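Saisonauftakt in Gusen

5. Februar 2023

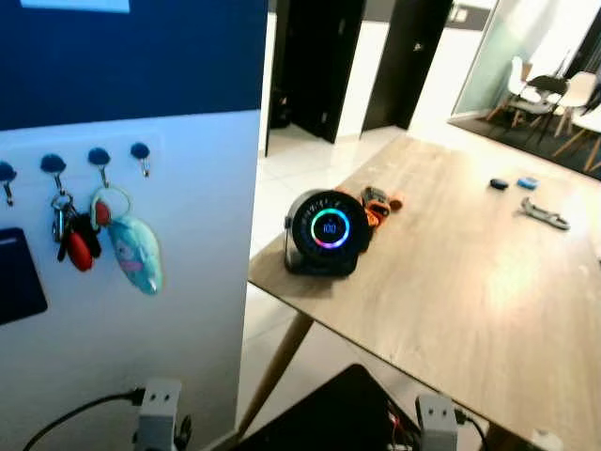 Das erste Testspiel haben wir 2:3 verloren. Nayeli Ibarra traf per Freistoß zum 1:0, danach lief im Mittelfeld wenig zusammen. Nach der Pause kamen drei Gegentore, zwei davon nach Ecken. Den Platzschlüssel habe ich diesmal selbst, an den Haken neben dem Bund mit dem roten Anhänger kommt er erst nach dem Training. Josefina Riquelme fehlt bis Juni wegen des Knies. Gegen Waltero spielt Guadalupe Cuevas hinten links.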